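Progress report to the Fandis Fund: Mackay robotics club, second instalment
June 2024

Dear Ghislain,

Thanks for your patience with this one, I know I said it would be with you before half term. We've had exams, a burst pipe in the corridor and a change of room, so I'm writing it in one go this evening with the club register on my knee.

First the money. Of the second instalment we've spent £313 so far. The biggest part, £276, went on spare finger plates and a replacement cable, and the rest was floor tape and a pile of plastic cups and bowls from the discount shop. The tape was a much bigger job than I'd bargained for! We laid it twice, as the first go was so wonky that Khôi made everyone pull it up again. It still isn't perfect, but the students now give every square a name and write it in their logbooks, and that has put an end to the arguments over where a thing was when a run started.

There are twelve regulars, up from eight at Christmas, and two of the new ones are in Year 9. They've split themselves into two teams, Dasisex and Getow (please don't ask me, I wasn't consulted on either). Dasisex look after the picking up and Getow look after the planning, so deciding which arm goes for which object and in what order. They swap over after the summer.

The task we set ourselves in your form was "tidy the floor": a few bits of tableware are put down on the grid and the robot has to collect them with its two arms and stack them. By the end of May the teams had logged 279 runs. Upright bowls are going well. The students worked out that it's best to come down over the rim with one finger inside and one outside, and the robot now manages that most times. Cups lying on their side are our headache. They roll if the gripper so much as brushes them, and then the planned position is wrong and the arm closes on thin air. Khôi has got Dasisex trying a slower approach from the closed end, and Getow want to let the second arm act as a sort of fence. I've told them they can try both, as long as they write down which one they're using. Last month they didn't, and we had to throw out 45 runs.

A few things that haven't gone to plan. We've not started on stacking properly, which was meant to be under way by now. I'd rather they got the picking up right first, and Khôi agrees, but it does mean the open evening will be a shorter show than I promised you. We also lost three sessions to the room change. On the plus side the new room has a decent floor and we can leave the tape down between meetings, so setting up takes minutes.

What I'd like to ask is whether we can move the money set aside for the coach trip over to a second set of gripper parts. The regional day has gone online this year, so the coach isn't needed, and the Year 9s especially are hard on the fingers. No rush, but if you could let me know before the end of term I can get the order in.

You're very welcome to come and see a session — Getow would love to show you their planning sheets, and they've got plenty of them. Logbook copies and receipts are in the post.

All the best from everyone at the club
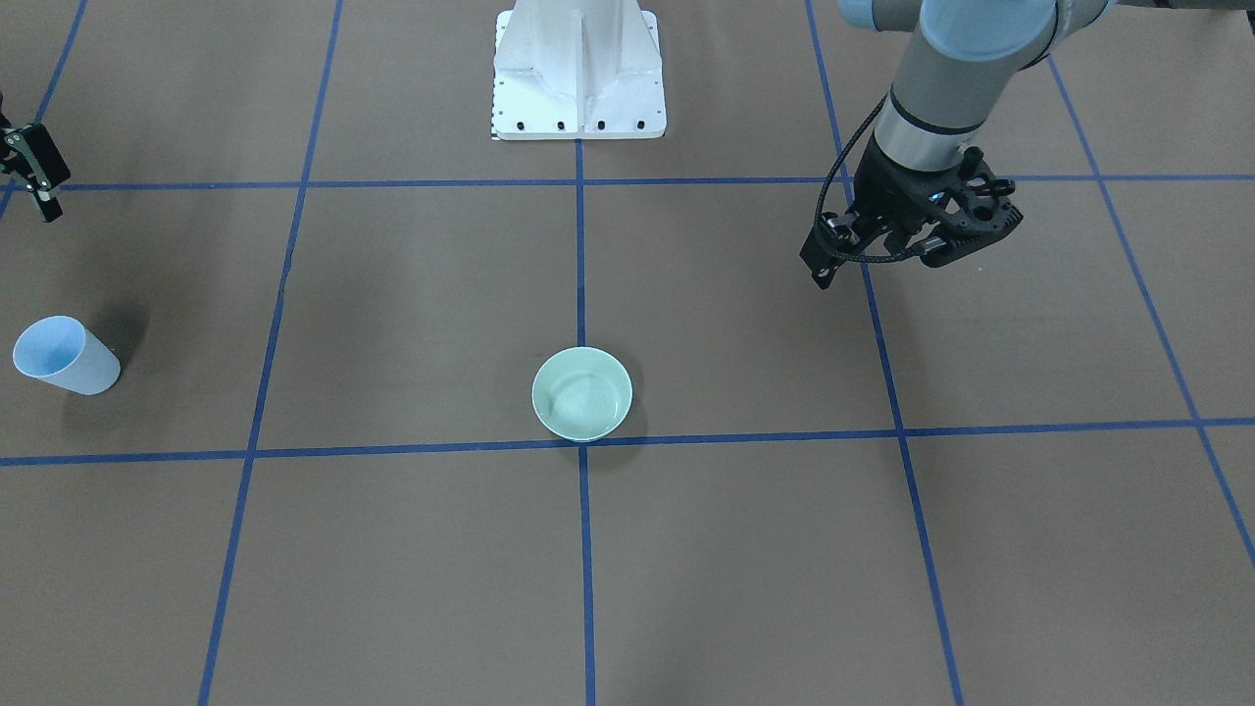

The taped grid with a cup on its side and an upright bowl, left gripper over the floor.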